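4.2 Table coverings and the length of the evening meal

In the previous section we described how the households in our sample choose their tables. Here we turn to what is put on top of them. The question is a small one, but it came back again and again in the diaries, and we found little earlier work that treats it separately from the cost of furniture.

The diaries were collected in two towns. We sent 300 booklets to Ginden and 300 to Dudek, and each household was asked to write down up to three evening meals, with the starting time, the finishing time and the state of the table before the plates were put out. In total 1247 meals were reported. After we removed the entries where one of the two times was missing, 1019 meals stayed in the analysis. A first version of the booklet was tried in Flastley in June, and these entries are not included.

We divided the coverings into three groups: bare table, plain covering and patterned covering. A covering with any printed motif, even a pale one, was put in the third group (Figure 4a). The material was not used for grouping, as many households did not know it or gave it different names on different days.

Figure 4a. Light-blue covering with white flower motifs; small plate, upper left.

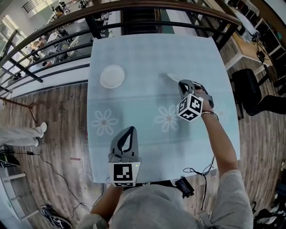
One respondent in Dudek wrote at the end of the booklet that we should have asked who washes the cloth, as this decides how often it comes out of the drawer. We agree with the remark. Washing was not part of the questions, and we can only say that it is mentioned freely in many of the comments, most often next to a Saturday meal or a meal with guests.

The main result is simple to state. Meals at a covered table were longer than meals at a bare one, in both towns, and the difference stayed when we looked only at meals without guests. Between plain and patterned coverings we found no clear difference. It would be wrong to read this as an effect of the cloth itself. A household that expects to sit for a long time will probably take more care with the table – the same diary often has a bare table on a hurried evening and a covered one two days later.

The second result concerns the dishes. Where the table was covered, respondents wrote more often that the plates were set out before the food was ready. At a bare table the plates were more often filled at the stove and carried in. We call these two habits early setting and late setting. Our coding of early setting requires only that at least one plate is on the table while it is still empty of food, so a single small plate for bread is enough. We know that this is a generous rule, and Section 4.4 repeats the analysis with a stricter one.

Figure 4b. Round white plate, flat and shallow, on the left side of a tabletop.
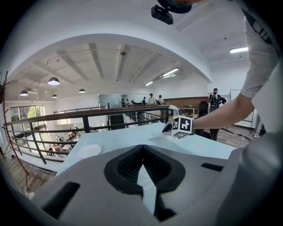

M. Brodier

Ginden and Dudek differ in one point that we did not expect. In Ginden, early setting was common also at bare tables, and several households explained that the children do it when they come home. In Dudek this explanation was rare. The kitchens there are smaller according to the respondents, and the same table is needed for cutting vegetables, for homework and for ironing. Under such conditions a covering has to be removed several times a day, and some families have given it up completely – others keep one folded on a chair.

Finally, we want to mention a weakness in the reporting of time. Many respondents rounded to the quarter of an hour, and the finishing time was often the moment when the dishes were cleared, even though the booklet asked for the moment when the last person left the table. The two can be far apart. For this reason we compare only the groups with each other and do not report the average length of a meal as a result in itself. The handling of rounded times is described in Appendix B.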